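分类：邮件列表存档 > 砌体与灰浆 > 勾缝
标签：石灰砂浆，水硬性石灰，旧砖墙，返碱

主题：Re: [灰浆] Rallelcombe 北墙重新勾缝的配比与养护

各位：

先回上一封里的几个问题，再补一些去年的数据。原文引在下面，删掉了与勾缝无关的段落。

> Rallelcombe 那栋仓房的北墙打算在 June 开工。墙是实心砖，英式砌法，
> 外墙面原先用水泥砂浆勾过一遍，现在大面积空鼓，砖角有剥落。室内
> 一侧没有抹灰，下部一米以内返碱明显。
>
> 目前的想法是剔掉水泥缝，改用 NHL 3.5，石灰与砂按体积一比二点五。
> 供货方 Brunner 推荐的是他们的预拌干料，说强度更稳定。我对预拌料
> 里的外加剂不放心，技术单上没有写全。
>
> 想请教三点：
> 一、北墙日照少，用 NHL 3.5 还是 NHL 2？
> 二、剔缝深度取多少？旧缝宽度很不均匀。
> 三、返碱的部分要不要先处理，还是勾完再说？
>
> 另外 Drarnstead 那边的经验是否可以照搬，请做过的人讲一下。

先说第一点。选型看两个条件：砖的强度和墙面的暴露程度。日照是养护阶段的问题，不应该放在选型里考虑。Rallelcombe 的砖从上次寄来的样品看，烧成温度偏低，断面发软，指甲能在芯部划出痕迹。这种砖配 NHL 3.5 属于上限。NHL 的牌号是按二十八天抗压强度分的，水硬性石灰的强度在一年以后仍会增长，有些批次的最终强度远高于牌号下限。按牌号数字去对照砖的强度，得到的结论偏乐观。

我的建议是：墙身主体用 NHL 2，压顶、勒脚和窗台以下几皮用 NHL 3.5。两种灰浆用同一种砂，颜色差异在干透后不明显。交接处放在水平缝上，不要在一条竖缝中间换料。

如果必须全墙用一种料，就用 NHL 3.5，把砂的比例提到一比三，同时确认砂的级配足够好。级配不好的砂提高到一比三以后，浆体填不满空隙，勾出来的缝发酥，冬天第一次冻融就会掉面。

关于砂。列表里讨论配比的邮件很多，讨论砂的很少，实际出问题的多半在砂上。要求如下：

- 洗净，含泥量低。取半瓶砂加水摇匀静置，上层泥膜厚的不用。
- 粒径连续分布，最大粒径取缝宽的三分之一。
- 颗粒有棱角。圆粒的建筑软砂和易性好，收缩大，不适合勾缝。
- 测空隙率。烘干的砂装满量杯，注水到与表面齐平，注入的水量就是空隙体积。石灰用量以填满空隙为下限。

最后一项测试请在每一车砂到场时都做一次。Drarnstead 项目里同一个砂场前后两车料的空隙率就不一样，第二车按原配比拌出来的灰浆明显偏干，工人自行加水，结果那一段墙面出现了网状细裂，后来全部返工。

第二点，剔缝深度。通行的做法是缝宽的两倍，并且不小于二十毫米。缝宽不均匀时按局部缝宽取值，不要按全墙平均。原来的水泥砂浆必须剔净，残留在上下砖面上的薄层也要清掉，否则新灰浆与砖之间隔了一层不吸水的膜，粘结完全靠机械咬合。

剔缝工具的问题以前吵过几次，这里只写我自己的做法：水平缝可以用带吸尘的薄片锯在缝中间开一道释放槽，剩下的用扁凿向槽内敲。竖缝一律手工。角磨机不进竖缝，一旦过头就会切到上下皮砖，这种切口修不回来。空鼓严重的地方用凿子轻敲就会整条脱落，不需要动用机具。

剔完以后用低压水或者软毛刷清灰，从上往下。清完检查缝底，缝底应该是方的。如果是 V 形，继续剔，V 形的缝底压不实。缝底原有的石灰砂浆如果是松散的粉状，剔到坚实处为止，深于五十毫米的部分先用同配比灰浆填到距表面二十五毫米，待初步硬化后再做面层。

第三点，返碱。不要用酸洗，也不要涂任何憎水剂。返碱是水分迁移的结果，盐在蒸发面上结晶。现在蒸发面在室内一侧，原因之一就是外面被水泥缝封住了。把外侧换成透气的石灰缝以后，墙体的干燥路径会改变，室内一侧的盐析出在一段时间里可能反而增加，这属于预期内的现象。处理办法是干刷，用硬毛刷把结晶刷下来，接在布上清走，不要用水冲，水会把盐带回墙里。

盐分重的部位可以做敷剂脱盐。纸浆加高岭土和细砂，抹十至二十毫米厚，自然干透后揭掉。需要做几轮，看揭下来的敷剂里的盐含量是否下降。脱盐之前要先确认水源已经切断：落水管、室外地坪标高、与墙相接的混凝土散水。三项里只要有一项没有解决，脱盐就是白费工。

Brunner 的预拌料我用过一个批次，有几点供参考。加水量窄，机械搅拌时间要够，手拌出来的料和易性很差。技术单上没有列引气剂，但是从新拌浆体的手感和硬化后断面的孔结构看，我倾向于认为有。引气本身不是坏事，对抗冻有帮助，问题在于厂家不写，设计方没法判断与别的材料是否相容。建议直接去函要求书面说明是否含有水泥、引气剂、保水剂和憎水剂，四项逐一回答。拿不到书面答复就自己配。

下面是 Drarnstead 的记录，摘自施工日志，已经核对过。

勾缝分段共 39 段，每段由同一组人完成剔缝、润湿、填缝和收面。其中 16 段用 NHL 2，其余用 NHL 3.5。全部分段中有 10 段在验收时判为不合格，缺陷类型是收缩裂缝、表面粉化和缝边脱离。不合格的分段集中在西南角，那里的遮盖布被风掀开过，养护中断。牌号之间没有看出差别。

取样的缝芯一共 227 个，做了酚酞试验。碳化深度的离散很大，同一段墙里上下相差一倍是常见的。遮盖养护连续的部位，碳化前沿比较平齐；干得太快的部位，表面碳化极浅，里面的石灰基本没有反应，用指甲能刮出粉。

从这些记录里能得出的结论有限，我只写有把握的：养护条件的影响大于牌号的影响。所以关于能否照搬，配比可以参考，养护方案不能照搬。Drarnstead 是西南向，主要矛盾是失水过快；Rallelcombe 是北墙，主要矛盾是干得慢，入冬之前碳化深度不够。开工时间定在 June 是合适的，再往后推就要考虑留到下一年。

养护的具体要求：

填缝之前砖和缝都要润湿，提前一天喷一遍，填缝前半小时再喷一遍。填缝时砖面应该是潮而无明水的状态。用手背贴砖面，感觉凉，手上不沾水，就可以填。

填完以后挂湿麻布，麻布与墙面之间留空，不要贴着。贴墙的麻布会在灰缝上留下纹理，也会把石灰从表面带出来。麻布外面再挂一层塑料布挡风。每天喷雾的次数看天气定，麻布不能干。北墙上持续七天以后可以撤掉塑料布，麻布留到两周。之后进入干湿交替，碳化需要二氧化碳，也需要孔隙里有一部分空气，一直饱水的灰缝是不碳化的。

收面的时机以拇指按下不留印为准。太早收面会把石灰浆带到表面，形成一层致密的皮，里面透不出气。收面用硬毛刷垂直拍打，把细料拍进去，露出骨料。不要用铁抹子压光。缝面略低于砖的倒圆边缘，砖角剥落的地方尤其不能把灰浆抹平到砖面，那样视觉上缝会变宽，而且薄边很快会掉。

气温低于五度不施工，夜间有霜冻预报的也不施工。石灰砂浆的防冻剂我没有见过可靠的。
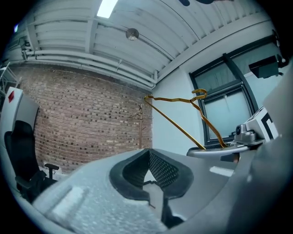

旧缝里剔下来的石灰砂浆能不能过筛后当砂用？

可以掺一部分，前提是没有混进水泥砂浆碎块，也不是取自返碱部位。做法是敲碎、过四毫米筛、水洗、晾干，再测一次空隙率，与新砂混合后重新定配比。旧料里的细粉吸水多，拌和水要相应增加，所以试样墙上一定要先做，看干后的颜色和收缩。返碱部位的旧料一律弃掉，里面的盐会跟着回到墙上。

关于试样墙再多说几句。每种配比做一平方米，位置选在将来要保留的墙面以外，朝向与正式墙面相同。至少放四周再判断颜色，湿的时候看到的颜色没有意义。试样墙上要记录砂的来源、批次、加水量、搅拌时间、气温和遮盖方式。缺了任何一项，后面对不上的时候都查不出原因。

Brorkport 的同行提到过用卡斯滕管测灰缝吸水，我的看法是可以测，但是缝窄的时候密封泥会盖到砖上，测出来的是砖和灰的混合值。要比较不同配比，最好另做棱柱试块，在相同条件下养护，用毛细吸水系数比较。现场的卡斯滕管数据只用来做同一面墙前后的对照。

含水率方面，电阻式湿度计在含盐的墙上读数偏高，不能作为墙体潮湿的依据。要数据就钻取粉末做称重法或者电石法。钻速放慢，钻头发热会把样品烘干。取样深度分三层，分别装密封瓶，当天称重。只取表层的数据没有用，表层反映的是前两天的天气。

还有一个遗留问题没有想清楚，列出来请大家讨论。北墙内侧下部如果以后要抹灰，是用石灰加粗砂做牺牲层，还是留清水砖面不动。我倾向于先不抹，观察一个采暖季再决定。内侧的砖面现在没有任何封闭层，盐析出多少一眼就能看到，抹上以后就只能靠取样。但是业主方面希望一次做完，脚手架也是一笔费用。有类似墙体观测数据的，请把取样深度和时间间隔一并附上，只有结论的不必发。

最后更正一处。我上次邮件里把 NHL 2 的供货包装写成了二十公斤，应为二十五公斤，按包计量的人请重新换算体积比。散装堆积密度也要自己称，各家差别很大，厂家给的数是区间。

列表管理提示：回复时请删去不需要的引文，附件请转为纯文本。

读者留言

访客：空隙率那一项很有用。我们这边一直按一比三拌，测了才发现当地的砂应该拌到一比二点二左右才填得满。

灰桶：角磨机的问题不完全同意。竖缝上口开一个小的释放孔还是可以的，用摆动式工具配窄刀片，比纯手凿对砖的震动小。前提是操作的人练过。

访客：请问西南角那几段返工时，砖缝里已经粉化的石灰是全部剔掉重做，还是只喷石灰水加固？我试过石灰水，刷了很多遍，深处没有什么变化。

半砖墙：同上一位，石灰水的渗透很浅。粉化超过几毫米的就直接剔掉。

访客：内侧先不抹，支持。我们抹得太早，第二年春天整片鼓起来，又铲了一遍。

相关主题

- [灰浆] 气硬性石灰膏陈化时间与可塑性
- [灰浆] 砂的级配曲线：现场用几个筛够用
- [砌体] 英式砌法墙体中丁砖断裂的判别
- [潮湿] 室外地坪高于室内时的排水沟做法
- [潮湿] 敷剂脱盐的轮次与终止条件
- [灰浆] Re: Re: Brunner 预拌料技术单缺项
- [工具] 窄缝勾缝条的宽度与磨修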